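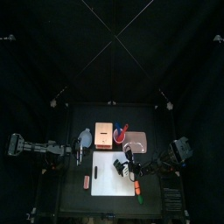
4. Setting Up the Cuvel Label Printer

4.1 Before you start

You need the printer, the power adapter, one roll of Hubmann labels and a phone or computer with the Brilutow app installed. The printer uses heat to print, so there is no ink or ribbon to buy. Each roll holds 1000 small labels or 100 large ones. The size is printed on the inside of the core.

Peel the clear film off the front panel and remove the two strips of orange tape inside the lid. Leave the foam block in place until step 3 of the next section.

CAUTION: Use only the adapter supplied. Other adapters may fit the socket but can damage the print head.

4.2 Loading a roll

1. Set the printer on a level surface with the power off.
2. Press both side latches and lift the lid until it stays open.
3. Pull out the foam block. Keep it if you plan to ship or store the printer.
4. Slide the two roll guides apart and drop the roll between them, with the labels coming off the top.
5. Push the guides in until they touch the roll. The roll should still turn freely.
6. Feed the end of the labels under the gray bar and out of the front slot. Leave a tail as long as your thumb.
7. Close the lid and press down on both sides until the latches click.

Note: If the labels come out blank, the roll is in backward. Only one side of the paper reacts to heat. 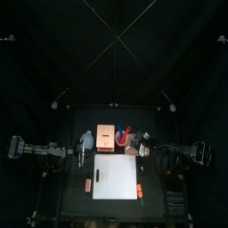
4.3 First power-up

1. Plug the adapter into the printer, then into the wall.
2. Hold the power button until the light turns green. The printer feeds one label to find the gap between labels.
3. Tear that label off and throw it away.

If the light blinks red, open the lid and check that the roll guides are touching the roll. A steady red light means the print head is too hot. Turn the printer off and wait 30 minutes before trying again.

4.4 Connecting to the app

1. Turn on Bluetooth on your phone or computer.
2. Open Brilutow and choose Add Printer.
3. Select Cuvel from the list. Type the four numbers shown on the label that prints.
4. Enter a name for the printer, up to 60 characters long.

The pairing label prints only once. To get another, press the feed button twice.

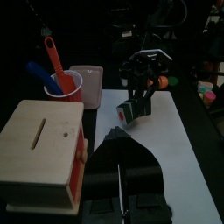 Printers bought before February use the older pairing method, in which you select Nurora from the list and no number is needed. The app will offer an update the first time you connect. Leave the printer plugged in until the update is finished and the green light comes back on.

CAUTION: Do not open the lid during an update.

4.5 Printing a test label

1. In the app, choose Tools, then Test Label.
2. Check that the border is complete on all four sides.
3. If one side is missing, choose Adjust and move the slider one mark toward the missing side. Print again.
4. If the print is pale, raise Darkness by one step. High settings wear out the print head sooner.

Stick labels to clean, dry surfaces. On rough wood or fabric, use the extra-strength roll.

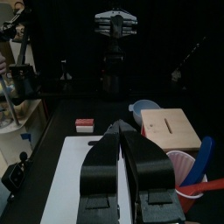 Black gripper fingers and a white board on a dark tabletop.

4.6 Saving your settings

Choose Save as Default to keep the label size, darkness and border position. Resetting the printer clears all three, along with its name.

Section revised Tuesday, March 26, 2024, by Josefien Van Dijk. For cleaning and storage, see Section 5.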